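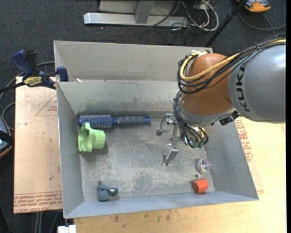

Section 2: Your first picking run with Flekura

By now the software is installed and the arm has been homed, so you're ready for the fun part -- letting Flekura pick from the bin!

1. Check that the bin is clamped firmly to the table, and give each clamp one more turn if you're at all unsure.

2. Place a handful of small household things in the bin. Mix the shapes up as much as you like, but leave a little room between them for this first run.

3. Step back, close the gate, and press Start on the Cuvo panel. Flekura will look the bin over for around 30 seconds before it moves.

4. Watch the first few picks all the way through, and take your time over it.

Note: If the panel shows code 227, the bin has shifted. Go back to step 1 and run the bin check again.

CAUTION: Keep your hands out of the bin whenever the green light is on, even if the arm is standing still.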